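**From the simulation bench**

Since the last newsletter the Stument project has moved most of its example gathering from the real table to the simulated one. Several readers at Ronditbridge asked what that means in practice, so this item covers how the examples are made, what we keep, and what we throw away.

The task set is called Wuyts, after the shared folder it started in. It is a group of kitchen tidying tasks for two arms: lift a pan by its handle, place it in a rack, move small items from one side of the table to the other, and pass an item between grippers. None of these is hard for a person. They are hard for a policy that has only seen a few tidy cases, so we need many examples with the objects in many different places.

An operator at Zostinov drives both simulated arms with a pair of hand controllers. Each attempt starts from a fresh layout. The simulator shuffles the objects, the operator reads the task line at the top of the screen, does the task, and presses a pedal to end the recording. Joint positions, gripper openings and the rendered views are saved together at 30 steps per second. Nothing is edited afterward except for trimming dead time at the start.

The pan task gets the most attention this month. The handle is short, and the gripper has to close on it squarely or the pan swings when it is lifted. Operators are asked to approach slowly, close fully, and wait a moment before lifting. The other arm stays clear of the rack until it is needed.

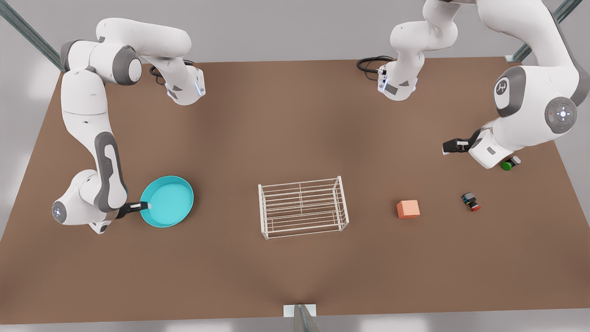

**DATA COLLECTION / Pan and rack**

The right gripper is closed on the handle of the turquoise pan, with the pan on the table and the white wire rack empty next to it. The orange cube and the two cylinders are distractors for this task. They are there so the policy learns to leave them alone, and an attempt in which either arm knocks one of them is marked down.

We now have 2519 accepted attempts across the whole Wuyts set. Attempts are sorted into three bins:

- **Accepted:** the task was finished, nothing else was disturbed, and the motion was steady.
- **Recovered:** the operator made a mistake, such as a missed grasp, and fixed it within the same attempt.
- **Rejected:** the task was not finished, or the simulator did something a real table would not do.

The recovered bin used to be deleted. We stopped doing that in February. A policy trained only on clean attempts had no idea what to do after a missed grasp, and it would often carry on to the rack with nothing in the gripper. Recovered attempts are now kept in a separate folder and mixed in at training time. We are still working out the right share.

Most of the rejects come from contact problems. Thin parts are the usual cause – the rods of the rack in particular. If the pan is pushed down on them too hard, it can sink into a rod and then jump out. Raising the number of physics steps helped, but it also made the display lag for the operators, so we settled on a middle setting. Please don't change it locally. Attempts recorded with different settings have to be filtered out by hand.

**Layouts.** Each operator session is a block of 55 layouts, and the blocks do not overlap. If a layout is impossible, for example if the pan handle faces a spot neither arm can reach, skip it with the side button and carry on. Skips are logged and the layout goes back for checking. Do not drag objects into a better position before starting. We found a few blocks where this had been done, and the pan was nearly always in the same comfortable place.

**Next.** We will hold out 100 layouts for testing only, with no recordings taken on them by anyone. After that comes a small batch on the real table, using the same task lines and the same three bins, to see how much of the simulated material carries over. The pan task goes first and the handover task will follow once the controller mapping for the left arm has been corrected.

Operators who want to change their session length should reply to this newsletter before the next block is sent out. The updated task sheet is in the Stument folder, and the old one has been moved to the archive.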